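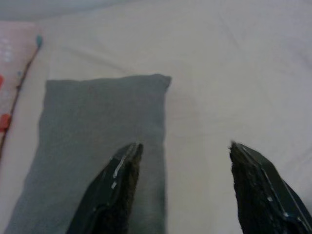 Brimgate Guest House – Housekeeping Team diary

Thursday, July 23, 2020

Grey cushion day again! I've had that little cushion on the brain since breakfast. The arm we call Mulligan does the small stuff on the beds now, cushions and the like, and I do the sheets and corners because it still can't manage a corner to save its life (neither could I when I started, to be fair).

It's a funny way to work. I used to get a room done with the radio on and my mind miles away, and now I'm stood there with the tablet, watching two black fingers over a cushion and waiting to press the button if it goes wrong. My back is miles better, I'll give it that. All that bending over beds! But I come home tired in the head, which is new, and I miss having someone on the other side of the bed to natter to. We used to do the doubles in pairs. Now it's one of us and Mulligan, and he's no good for gossip.

Darragh Hennessy asked at tea break whether our hours would be cut once it's doing all 50 rooms. The manager said no, not before October, and then we'd "have a chat". Well. Darragh went a bit quiet after that and so did I. He's got his name down for the Kukeo training, so he can set the thing up himself and not just mind it, and I think I might too. It's 2 days and they pay you for it.

I didn't leave the sheet as smooth as I'd like either, I was too busy with the tablet. Must ask for new pillowcases tomorrow, and find out who's had my good trolley.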